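How to Flatten a Cardboard Sheet Before You Cut It
by Emrys Foulkes

Cardboard arrives flat, spends one night in your house, and wakes up shaped like a potato chip. If you mean to cut it into drawer liners or a backing for a picture, sort that out first.
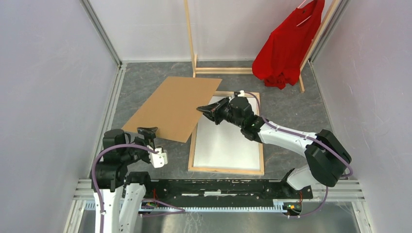 A plain tan sheet at an angle, one edge resting over a white board in a light wooden frame.

What you need: the sheet, a hard floor, a damp sponge, two old towels and some heavy books. I use a set of tax guides, finally earning their shelf space.

1. Clear enough floor for the whole sheet. Move anything with a raised edge - a framed board makes a fine writing surface and a terrible thing to press cardboard against.

2. Lay the sheet down with the curl facing up, like a bridge, so the corners touch the floor and the middle doesn't.

3. Wipe the top lightly with the sponge. Lightly. My first attempt became soup.

4. Wait 10 minutes. Go hang up a shirt.

5. Put one towel under the sheet and one on top, then stack the books from the center outward.

6. Leave it for 24 hours. Lifting a corner to check counts as starting over.

If it still rocks when you tap it, turn it over and repeat. Jarmo Partanen wrote in to say he skips the sponge and parks a bookcase on his. It works, provided you own a bookcase you never need to move.

Next: marking a straight line without a long ruler.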